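Posted to mulo-users by pamico_dev, 29/03/2023
2 replies

> After the update my planner drops the left gripper pose
> when both arms are spread wide. Is it the Cemus driver?

The driver is fine. Mulo filters poses by confidence, and the default went up to 89 in this release. Set it back to 16 in the config and restart both nodes. Checked cloth also gives the tracker false matches, so mask the table top first. A proper fix is due in September.

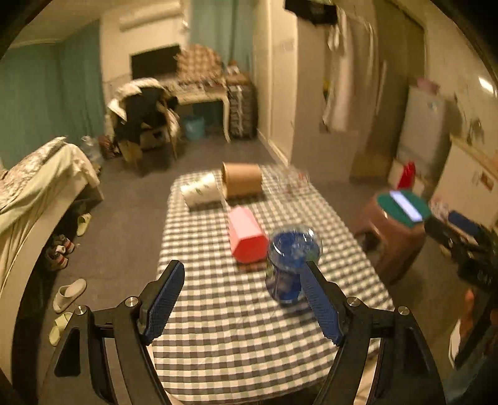

Send me the log if it still drops out.

Back to top | Contact the list owner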